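Home | About us | Our clubs | Kit shop | Contact

We use cookies to help this site run smoothly. Accept | Manage

About Plandach Juniors

Plandach Juniors began with Elis Prothero, a borrowed bag of footballs and a sloping field behind the Dresent road, and we're still rather fond of that slope (ask any goalkeeper!). These days we run after-school sports for children from 5 to 18, with football, netball, running and, in the summer, a rounders league that gets far more heated than it should.

Our kit swap is the part people tend to hear about first. Children grow so quickly, and Lamisi Aryee felt that a family shouldn't have to buy everything new each October, so she set up a rail in the hall where you can bring what's too small and take what fits. It has passed on 3557 items so far, and Lamisi can still tell you who wanted the first pair of boots.

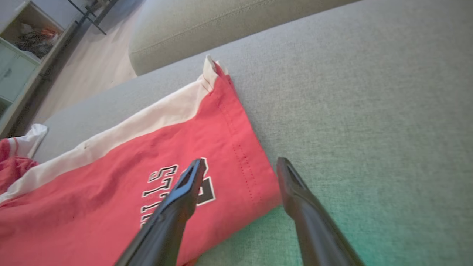
Red and white kit on the sofa.

Rosaura Henao joined us from Montoya to look after the netball, and she brought Wilmer Londoño along with her, who was only meant to stay for a term and now coaches six teams between the two pitches. Iolo Eynon keeps the fixtures list and answers the telephone, usually with his mouth full of toast, and he's the person to ask about lifts to away games.

Parents are always welcome to stop for a cup of tea while training is on. Bring a book or the baby, or just come and sit somewhere out of the rain for an hour.

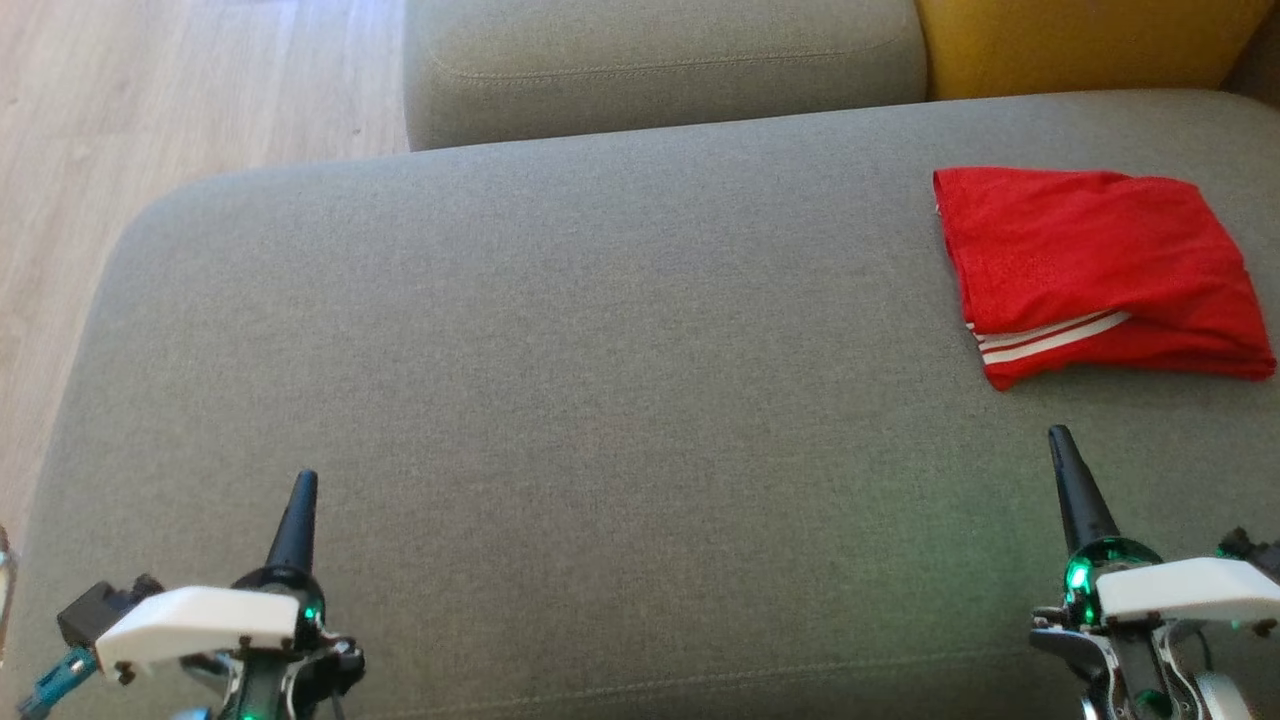 Grey seat, yellow cushion.

New members can come to two sessions free before deciding, and we do mean it when we say that no experience is needed.

Recent news
Dastero Cup: results and thank yous
Summer rounders sign-up
Boots wanted, all sizes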